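The Fruit Shelf – Gallery
Oct 26, 2024

Welcome to our small gallery. These are notes and pictures from the shelf we put together in March, when we moved to the new rooms in Nakville. In the old place the fruit was always kept in one big bowl on the table. The bowl was beautiful, but the fruit at the bottom became soft before anyone had seen it, and each time we had to throw something away. So I proposed to the others that we try open shelves, and after some discussion they agreed.

I should say that I am not a professional in furniture. I only like when things have their place.

The unit is a Katene, in white. We bought it flat in 11 packages and built it in one long evening. Hemi Whitcombe read the instructions and I did the screws. Two of the panels we put in backward, and we noticed it only when the upper part did not want to fit. My advice is to look for the small holes first and turn all the boards the same way on the floor before you start. The instructions say this too, but on page four, and by then we had already begun with the work.

White was my choice. Rawiri Pryor wanted the gray one, and he still tells me that white shows every fingerprint. He is right about it, but I think fruit looks nicer on white. A pear with a red cheek on a plain shelf is for me almost like a painting.

Pear and apple, each in its own compartment. The pear lies on its side with the neck to the left, and the apple is standing a little lower, on the right.
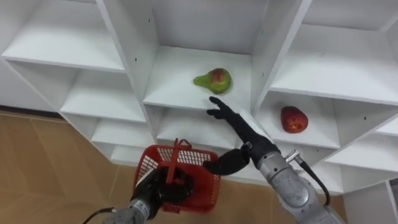 Murray Kingi wrote to us under the first version of this page that he would never keep apples and pears in the same unit, open or not, as the apples make everything near them ripen too fast. At his house the apples live in the garage from autumn until spring, in a Carnis crate with a newspaper between the layers, and the pears stay in the kitchen where he can press them with his thumb every morning. He also asked if the shelf gets sun in the afternoon.

Thank you, Murray. It does not get sun, the window is on the other side. About the apples I have read the same, and this winter I want to try the apples on the lowest row and the pears on the top, as far from each other as the shelf allows. I will write here how it goes.

Some words on cleaning. I wipe the compartments with a damp cloth and then with a dry one – no soap, it leaves gray lines in the corners. Pears I lay down with some space between them. If one has a soft place near the stem, it should be eaten the same day or go in the Millo pan with a little sugar.

The next pictures will be of the bread corner, when Ismail Tahiri has finished to paint the wall there.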